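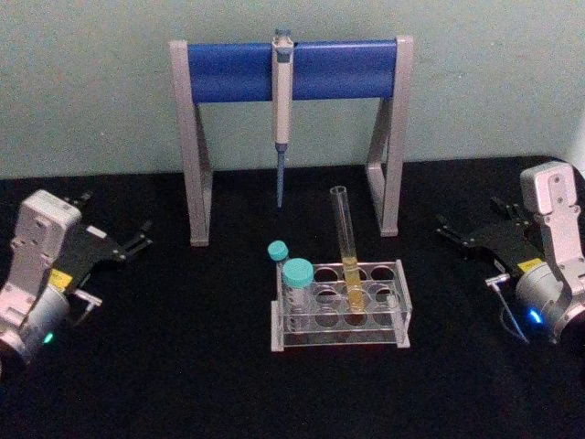 What does a safe-start rule ask for on a two-arm lab bench?
It asks that both arms sit still with their grippers open and empty before anyone reaches in or any program runs, and that one person holds the stop button the whole time.

Safe-start rules (two-arm benches)

A safe-start rule is a short set of house habits for small robot arms that share a table with people and glassware. I've written a few of these and argued over plenty more, so take this entry as a user's view! The one I know best is the Quartey sheet, which we picked up at Valtel and then scribbled all over.

Scope

The sheet covers benches with 2 arms whose reach overlaps. Single arms get a shorter page, and anything behind a fence (the big stuff) is handled by the plant's own rules.

Main points

Keep caps on any tube the job doesn't need open. Put racks where both arms can get to them without crossing over each other. Hang pipettes back on their stand between runs, and don't leave one lying on the cloth, please. Cables get checked by hand at the start of a shift, all the way along, with the arms powered down.

New programs run slow for the first 7 passes. Tronel's older version asked for fewer, and I liked that better on busy days, but I lost that one.

Upkeep

Finger pads are looked at every 500 cycles and swapped at 3000. Grirer keeps the log on paper, clipped to the bench, and I've come around to that.

Disputes

People still disagree about lights. The sheet says to write down what each color means for your own arms and tape it up nearby, as makers don't all use them the same way.

Last edited 2023-06-18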